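Shape sorter

A shape sorter is a toy in which a child matches solid pieces to openings of the same outline. The usual form is a box or drum with holes cut in the lid, though flat trays and upright posts are also sold under the name. It is among the most common toys marketed for children between one and three years old, and it carries some of the most generous educational claims in the toy trade. The evidence for many of those claims is thin.

Origins

Most popular accounts trace the shape sorter to the form boards used in schools and clinics in the nineteenth century. These were flat boards with recesses into which a pupil fitted cut-out pieces. The link is plausible, but it is usually asserted without a source, and the step from a recessed board to a closed box with a slotted lid is poorly recorded. Several makers have described themselves as the inventor of the modern toy. Jestport, a toy firm whose catalogs are often quoted on this point, printed the claim for years, although its own earliest surviving catalog lists the item as "improved," which suggests that something came before it.

Design

Sets differ in the number and kind of pieces. A circle, a square and a triangle are nearly always included. Larger sets add stars, crosses, hexagons and half circles, and some makers add pieces that differ only slightly from one another in order to raise the stated difficulty. Pieces are made of wood or plastic and are generally painted or molded in strong colors. 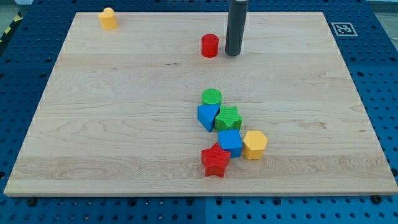
Brightly colored shape blocks on a light wooden board.

Color is the weak point of many designs. Where each opening is ringed in the color of its piece, a child can finish the task by matching colors and pay no attention to shape. Makers tend to present this as a second skill taught at the same time. Critics reply that it gives the child a way around the first. Sets in a single color avoid the problem but sell less well, and few are kept in production for long.

Tolerance is a further difficulty. In cheaper sets a small piece will often drop through a hole meant for a larger one, and a cylinder may pass through a square opening if its diameter is no greater than the side. The Clandus drum, a low-priced set, was widely mocked by parents because one of its openings accepted every piece in the box. It remained on sale regardless.

Educational claims

Packaging commonly promises gains in problem solving, hand control, early geometry and even reading. These should be treated separately.

That handling and turning small objects gives practice in handling and turning small objects is hardly in dispute. Whether a child who becomes quick with a sorter becomes better at anything else is much less certain. Children who own many such toys also tend to differ from other children in other ways, and simple comparisons between the two groups say little about the toy itself.

The figure most often repeated in advertising comes from the Destance survey, which followed 100 households and reported that 50 of them saw "clear progress" after 2 months of play. The survey had no comparison group, and progress was judged by the parents. Toddlers change a great deal in that time with or without a box of blocks. The survey report does not say which set was used or how often it was played with.

Claims about reading rest on the idea that telling shapes apart prepares a child to tell letters apart. The argument is repeated more often than it is tested. Letters differ in direction as well as outline, and a sorter piece can usually be turned any way that fits.

Use in testing

Form boards still appear in some developmental checks, where the time taken and the kinds of error are noted. Household sorters are not made to any common standard and are a poor substitute. The Pattinasarany scale, an attempt to rate home sets by difficulty, was criticized for ranking them mainly by number of pieces and has seen little use.

Safety

Small pieces are a choking hazard, and age labels should be read as a warning about size and not as a measure of ability. Paint on older wooden sets may contain lead.

See also: Form board; Jigsaw puzzle; Stacking toy

Last edited 6 Apr 2021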